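3.2 Materials and layout

All stems were artificial. Fresh flowers were tried in April and dropped, petals bruise and the weight changes over a morning, so no two trials start the same. Two kinds only: a long-stemmed red rose and a light-blue hydrangea. Both from the Dernen catalog, bought in one order so the dye lots match. Loose leaf sprigs came with the same order and we kept them in.

The choice of two kinds was practical. A rose has a small head on a long stem, and you can pick it up almost anywhere along the stem without the head swinging much. The hydrangea is the other way round, big soft head, thin stem, and it tips. People who arrange flowers for a living told us in the pilot that they always set the heavy heads first and use them to hold up the rest. We wanted to see if that order shows up in people with no training at all.

Container was a clear plastic basket with a slotted rim. Clear matters here. In the pilot we used an opaque pot (the Royer one, see 3.1) and it was impossible to say afterward where a stem ended up below the rim, whether it went straight down or leaned on its neighbor. With the clear basket stem angle can be read from the side. The slots are a mixed blessing, some participants treated them as places a stem ought to go and some ignored them completly.

Layout on the table was loose on purpose. Stems were put down by hand, heads pointing different ways, some overlapping, sprigs off to one side. No grid. An early version had everything in a neat row by kind and participants simply worked along the row, left to right, which told us about rows and nothing about arranging. Figure 4 gives a layout with one hydrangea in the basket and the roses and two more hydrangeas on the white tabletop, a fourth hydrangea being held up near the top edge. 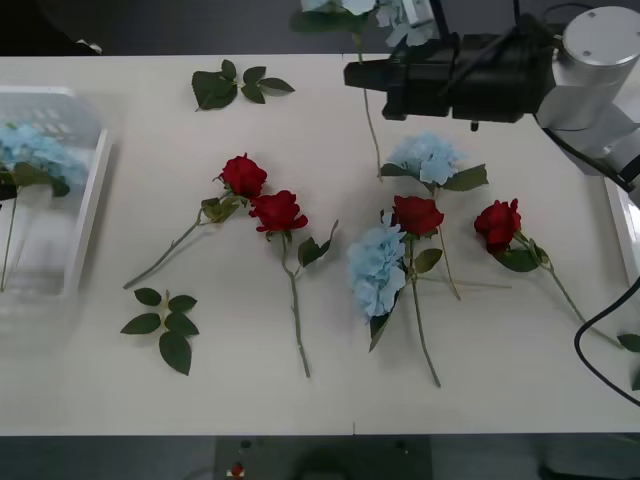

Figure 4. Loose layout with the first hydrangea placed. Detached leaf sprigs at left.

Amedeo Valentini, commenting on the draft, objected that a loose layout is not a neutral one either: a rose lying on top of a hydrangea gets picked up first simply from being on top, and any "roses first" result could be an overlap result wearing a different hat. He asked for the overlaps to be logged and reported seperately.

Fair point, and we did so. Each starting layout was coded for which stem lay over which, before the trial was scored. Trials where the first pick was the uppermost of an overlapping pair are marked in the tables and left out of the order analysis in 4.1. That cost us some data. The remaining set is 58 trials. Results with the marked trials put back in are in the appendix for anyone who wants them.

3.3 Coding of placements

A placement counts as done when the stem is inside the basket and the hand has let go. Not before. A stem that is set in and pulled out again is coded as a withdrawal, and the second try gets its own line. Head height was scored against the rim in 5 steps, lowest being head resting on the rim or under it, highest being a stem standing nearly full length above it. Stem angle: straight, leaning, or crossed with another stem.

Sprigs were harder. Some participants used them as filler around the rim, some tucked them in last, and a fair number left them on the table and said they were finished. We first coded unused sprigs as an incomplete arrangement. Changed that. Asked afterward, most of these participants said the flowers had leaves enough already, a choice about the arrangement and not an oversight. Unused sprigs are now their own category and carry no penalty.

Total placements coded, all kinds, withdrawals included: 1605. Coding was done by two of us working apart, then compared. Most disagreements were over leaning vs crossed, where a hydrangea leaf gets in the way and the stem behind it has to be guessed at. Where we could not settle it the angle was left blank. Head height gave little trouble.

One thing to note before the results. Artificial stems have wire in them and hold a bend. A rose that was bent in one trial comes into the next slightly bent unless someone straightens it, and straightening was not in the protocol until the Plundbridge sessions. Earlier angle scores should be read with that in mind. Order scores are not affected as far as we can tell.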